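Looking after the Vanags two-finger hand gripper

The Vanags is a hand-held gripper with a fisheye camera looking down over the fingers. We use two of them for cloth work, mostly picking up and spreading things on beds, and the routine below is the one I follow between sessions. It needs a small cross-head screwdriver, a lint-free cloth, a soft brush and a spare set of finger pads. Allow half an hour the first time.

Before you start

Switch the gripper off and take the battery out. Lay the tool on its back with the camera facing up and squeeze the trigger a few times. The fingers should close smoothly and spring open again without help. If they stick halfway, carry on with the steps below before you order parts. Most sticking is fluff.

Step 1: Clear the pivots

Each finger is a set of black linked segments, and the joints sit under round screw caps. Threads wind themselves round the joints, especially after a day of towels and shirts. Open the fingers fully and brush outwards from each pivot. Pull out long threads with tweezers, never with the fingers closed. Do not use oil. It creeps down to the tips and marks whatever you pick up next.

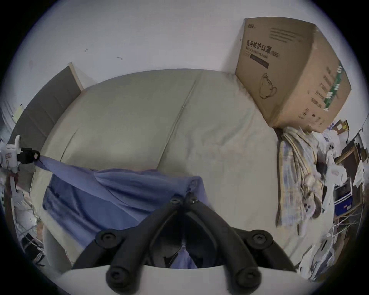 With the pivots clear, check each cap with the screwdriver. You want it snug and no more. A cap that is too tight makes one finger lag behind the other, and the tips then meet off centre. Turn it back an eighth of a turn at a time, squeezing the trigger in between.

Step 2: Check the tips

Close the fingers slowly and look at where the tips meet. They should arrive together. Then try them on a single sheet of paper laid flat on a mattress - if the paper slides out with a light tug, the pads are worn. To change a pad, peel the old one from the back edge, wipe the seat with a dry cloth and press the new one down for a minute. Change both sides together, even if only one looks bad.

Step 3: Clean and seat the base

The white curved base plate below the fingers shows up along the bottom edge of the camera picture, and it is a handy reference. Wipe it down, then press on both ends. If it rocks, tighten the screws underneath, working from one side to the other a little at a time. A loose base shifts the fingers in view and you will have to calibrate again.

Step 4: Clean the lens and set the view

Wipe the lens from the middle outwards. Put the battery back, switch on and open the Conden viewer on the laptop. The picture should be round with black corners, and the fingers should come up from the bottom with the tips near the middle. If they sit to one side, slacken the camera collar, turn it until they are centred and nip it up again.

Step 5: Calibrate the opening

In Conden, go to Tool and choose Finger travel. Open the fingers fully and save, then close them fully and save. Ours reads 524 closed and 1,970 open. Yours will differ, but write the figures down, as a change between sessions is the first sign of a slipping joint. If the closed figure creeps up after cleaning, go back to Step 1 and check the caps.

Step 6: Try it on cloth

Finish with a test over a real surface. A bed with a plain fitted sheet is good for this, with one soft item in a different colour laid on top. Hold the tool steady above the cloth, check that both fingers show clearly against the sheet, then pinch, lift a little and let go. Do it ten times. Watch for cloth catching in the lower joints as the fingers open.

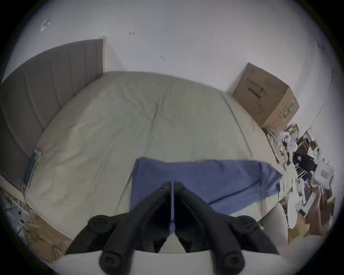
Both fingers in view over the mattress, tips close together, blue cloth just beyond them.

Storing it

Leave the fingers open so the spring is at rest, and take the battery out if the gripper will stand for more than a week. Spare pads and caps come from Boritz. Chang-ho Yook at the Tudville workshop replaced the springs on both of ours in June, and he asks that you send the finger travel figures along with any gripper that needs repair.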